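Dishes for the small table

10/29/20

The table in the back room has metal legs and a metal rim, and for a long time it held mail and a box of light bulbs. Last weekend I cleared it off so we could eat there. The kitchen table is now where Emil works, and I got tired of moving his papers every evening.

What I bought

Not much. The woven placemats came from Pukberg, 8 for the price of six, and I only needed two. They are beige and ribbed. They shed a little at the front edge, so I shake them out over the sink and don't put them in the wash.

The orange plates were my aunt Iwona's. I have had them since May and kept them wrapped in newspaper because I didn't think they went with anything. They go fine with teal.

The teal plates and the mint cups are older. I had 9 cups once. I won't say how many are left.

How we use it

Supper is mostly soup or noodles, so the white bowl goes on top of the big teal plate. The plate has a wide raised rim and catches what gets spilled. Bread goes on the plate too, next to the bowl. The gray pitcher stays out all day with water in it. It is plastic and light enough to pour with one hand.

Hanna asked me which spoons I use. They are the same plain silver ones as before.
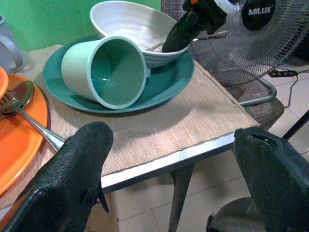
Clearing up

I stack everything on the teal plate and carry it to the kitchen in one trip if it's only the two of us. Cup on its side, bowl behind it, spoon in the bowl. Forks from the orange plates go last. The placemats stay on the table unless something got on them.

I still want a lamp for that corner. The green wall looks good in daylight and dull by six o'clock. Urszula has one she may be willing to part with, and I'm going over on Sunday to look at it.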